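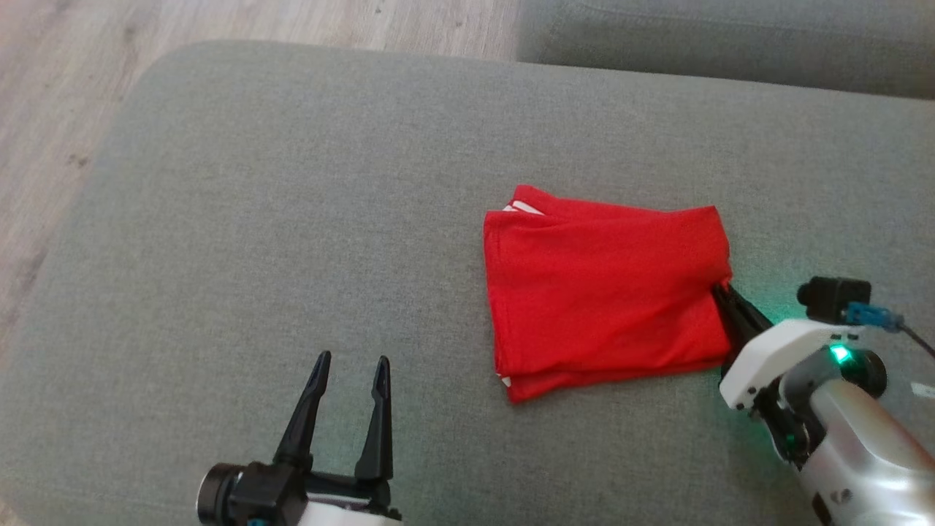 Laundry and folding assistant (part-time)

Mastdale Home Laundry
Location: Mastdale, with visits to homes in the surrounding area
Hours: 14 per week
Start: September
Reports to: Ye-rin Tak, household team lead

About the job

Mastdale Home Laundry looks after washing, drying, folding and putting away for 152 households. Most of our customers are families with young children, or older people who can manage the machine but find the rest hard going. We are looking for one more person to join the household team.

You would be working in customers' own homes. Few of them have a utility room, and many don't have a table that is free during the day, so folding gets done on the bed, on the sofa or on top of a chest of drawers. You need to be able to fold neatly on a soft surface and carry the pile to the right room without it coming apart.

What you will do

Sort clean laundry by person and by room.
Fold T-shirts, jumpers, trousers, towels and bedding to the customer's preference, as written on their house card.
Pair socks and set odd ones aside in the bag provided.
Hang shirts, dresses and anything else marked for hanging.
Put folded items away in drawers and cupboards where the customer has asked for this.
Check for missing buttons, loose hems and stains, and write them in the visit book.
Leave the sofa, bed or table as you found it, with cushions and throws back in place.

You will not be asked to iron. Ironing is done by a separate team at our Uria Street unit, and items for ironing are collected in the blue bags.

How we fold

T-shirts are folded in a rectangle with the sleeves inside and the front facing up, unless the house card says otherwise. Trim, piping and printed designs should lie flat inside the fold. Football shirts and other sports tops slip about more than cotton does, and we fold these in half once less. Towels are folded in thirds lengthways. Fitted sheets take practice and we will show you our method. You don't have to know it already.

Speed matters less than people expect. A piece that needs refolding should be opened out fully and started again.

What we are looking for

Experience of laundry, housekeeping, care work or shop work is useful. Running a busy household counts as experience too.
You must be able to stand for up to 2 hours at a time, and to bend and lift a full laundry basket.
You need to be able to read house cards and write short notes in English.
You should be comfortable in homes with pets. Tell us about any allergies when you apply.
A driving licence is helpful but not required. Most visits are on the 257 bus route and we pay fares between houses.

You will be working in people's bedrooms and living rooms, often while they are out. We ask for two references and will arrange a background check at our own cost before you start.

Pay and conditions

Pay is hourly and is set out in the full job description, which we will send on request. Travel time between visits is paid. Training is paid at the same rate as normal work and takes place over your first four visits, alongside Ye-rin or another member of the team. We provide an apron and indoor shoes. Please don't wear rings or bracelets that could catch on knitwear.

Visits are between 9.30 am and 3 pm. There is no evening work. Hours can be arranged around school drop-off if you let us know early on.

How to apply

Send a short letter or email to Angelica Mangubat at the Mastdale office. Tell us what work you have done, which hours you can manage and how far you are able to travel. A CV is welcome but you don't need one. If you would prefer to apply by phone, ring the office in the morning and ask for Angelica.

People we would like to meet will be invited in for a half-hour chat, followed by a short practical task with a basket of mixed clean washing. The task is paid.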